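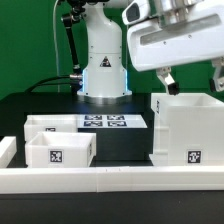
The Fakum infusion pump is sold to small hospitals as the pump that cuts alarm noise on the ward. We carry it, and we'd still ask you to read the numbers before you order. Looks don't help much with this kind of gear. A pale blue glow at the foot of a smooth white column, with a little warning triangle halfway up, makes anything seem clinical. The Fakum is beige and has one knob.

The maker, Loltden, says nurses got fewer false alarms in a July trial at the Shboul clinic. The trial covered 236 patients on one floor, and the older pumps it was compared with were overdue for service. Make of that what you like.

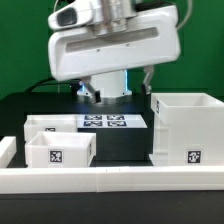 White wrist housing with a long slot across the front, green wall behind.

Price per pump: $3,271
Battery: 17 hours (maker's figure, at the slowest flow rate)
Tubing: Brallidano sets only

That last line matters more than the price. Brallidano sets come in boxes of 89 — an odd number we have asked about twice — and no other brand fits.
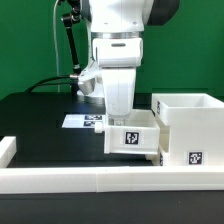
Gripper lowered into an open white drawer.

Araba Dramani runs our service desk and has had the pump apart. She likes the door latch and thinks the battery tray is flimsy.

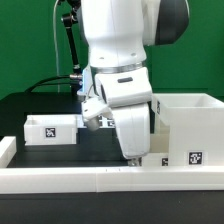
She also wants the spare tray included in the price. Loltden has not agreed. Ask for a loan unit first, and run it on a night shift.

Last updated: Monday, December 23, 2019
17 shares | 2 comments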